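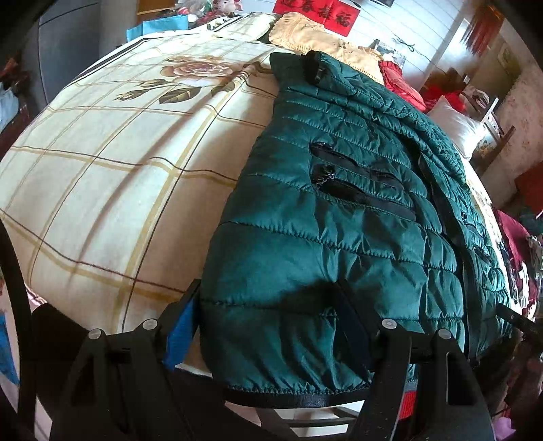
What's in this dataset?

A plain list of 3782 second-hand clothing listings that I typed up from small ads, with the asking price, the garment type and whatever the seller said about its condition.

I'm Euan Purves and I look after this thing in the evenings, usually with the radio on. I called it Rastomley, after the first shop whose ads I copied out, and the name stuck before I could think of a better one (sorry!).

Files

listings.csv is the one you want. One row per ad, 11 columns, commas between them, UTF-8 all the way through.
towns.csv matches the short town codes to their names. There are only two towns so far, Flevach and Tedesco, so it's a very small file.
notes.txt is me muttering to myself about odd spellings. Read it if you're stuck on a row.

Columns that trip people up

price is what the seller asked for, in pounds. I've no idea what anyone paid in the end, so please don't treat it as a sale price.
garment uses my own words. Anything padded or quilted with sleeves goes under "puffer", even when the ad says "anorak" or "big coat". Gilets get their own label, and I changed my mind about that halfway through, so version 2 has the tidied ones.
condition is copied word for word. "Good", "v good" and "good for age" are all in there and I've left them alone. Merge them if you like!
size is a mess. Some sellers give a number, some give a letter and a few just say "fits my brother".
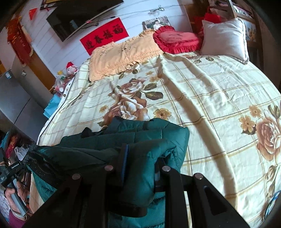 Known problems

Winter coats are over-represented, mostly down to me starting the typing when everyone was selling them. I added a batch of summer stuff in May but it hasn't evened out. Shoes are missing completely, and children's clothes only turn up in the Tedesco rows. If you find the same ad twice, send me both row numbers and I'll drop the later one.

Travadau, the little script that checks the columns, stops after 10 errors. Fix those and run it again.

Using it

Do what you want with it, just mention Rastomley somewhere. I'd love to see any charts you make, even the ugly ones.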